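Questions from tenants and owners

Clultero Rentals, last changed March 2018

How do I apply for an apartment?
Fill in the form at our office or ask us to send it by mail. We need a copy of your ID, your last pay slips and the name of your present landlord. When all papers are complete, we answer within 5 working days. Please do not give notice on your old home before you have our answer in writing.

Must every adult sign the lease?
Yes. Each person over 18 who will live in the apartment signs the lease and receives a copy of it. Children are only listed by name.

How much is the deposit?
The deposit is one month of rent. For the larger apartments in the Oltmanns building it is one and a half months. You may pay it in two parts, the first before you get the keys and the second together with the next rent.

Are the apartments rented with furniture?
Most of them are not. The kitchen has a stove and a refrigerator, and these belong to the owner. What else stays in the apartment is written in the inventory list, which we go through with you on the day of moving in. Please read it with patience and write down every scratch that you find.

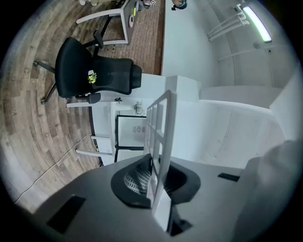 If you notice something later, you have 9 days to tell us, and we add it to the list. After this time we must assume that the damage is new.

May I keep a pet?
Cats and small dogs are allowed at Flidgate Court with a pet fee of $200, paid once. In the other buildings please ask first. Fish and small birds need no permission.

Can I paint the walls?
You can, if you ask us before and if the color is a light one. With dark colors we will request that you paint the wall white again when you leave.

Who repairs things in the apartment?
Small things such as light bulbs are for the tenant. For water, heating, locks and the appliances on the inventory list, please call the office. Bernd Dreßler plans the repairs and will agree on a time with you. He enters an apartment without an appointment only in an emergency, for instance when water is leaking.
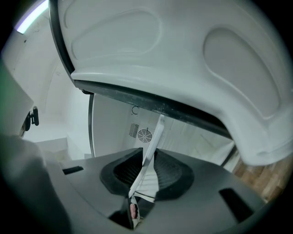
For a repair that was caused by wrong use, we send you the bill of the workshop and add nothing to it.

How long does the lease run?
The first lease is for 12 months. After that it continues from month to month, and both sides can end it with 60 days of notice.

When do I get my deposit back?
After the last walk-through and when all keys are returned. Please leave us your new address.

I own an apartment. Can you rent it out for me?
Gladly. At the moment we accept owners in Istuline and the streets near the station. Call the office and we will come to see the apartment.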